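3.2 Listening diaries and household routine

The second part of the study used diaries. Each household in the Tamska sample was asked to write down when recorded music was played at home, who chose it, and what else was going on in the room. We gave no list of activities to tick. People used their own words, and we sorted the entries afterward into broad groups such as cooking, eating, cleaning, laundry, homework and rest.

The diaries were kept in February. That month was picked for practical reasons, and it has one clear effect on the results: people were indoors a good deal. A summer diary would likely show more listening in yards and cars. We did not collect one.

In all, the diaries gave us 1,000 usable entries. An entry was dropped if it had no time of day or if two coders could not agree on what it said. Most of the dropped entries came from the first 3 days, when people were still getting used to the form. The coding sheet follows the one used in the Lemier survey, with two changes. We split "housework" into smaller groups, and we added a code for music that was left on after the person who chose it had gone into another room.

This last code turned out to matter more than we expected. Older listeners often described an album as "playing for the house" - that is, started in the living room and heard from the kitchen or a bedroom. Younger listeners tended to carry the sound with them on a phone or a small speaker and stopped it when they changed rooms. The split by age was sharper for full albums than for playlists or radio.

Folding and putting away clothes was the activity most often paired with a full album. Respondents said that the job had a fixed length and left the ears free. Several wrote that they knew a record mainly as the one they put on for laundry. Entries for cooking were different. They were shorter, the music was changed more often, and talk or kitchen noise was given as the main reason for turning it off.

The Mac Suibhne model treats listening of this kind as background and gives it a low weight. Our entries do not sit well with that. Respondents who named a household task were able to name the record as often as those who said they were doing nothing else. We return to this point in Section 4, where the diaries are set beside the Drandard interviews.

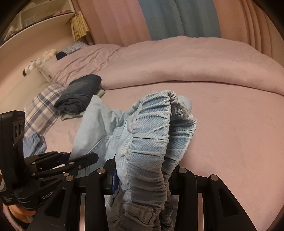
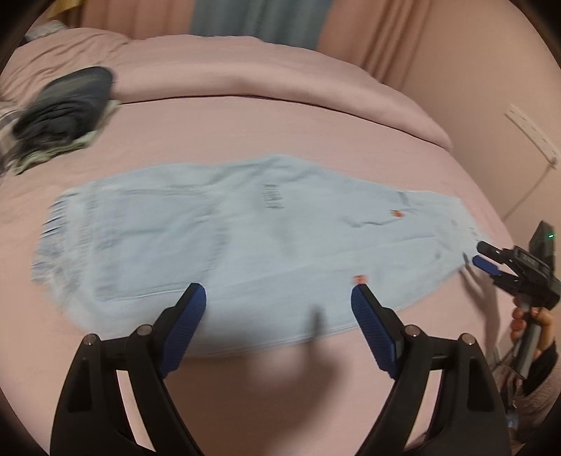 Figure 2. Clothing and bed, bedroom setting.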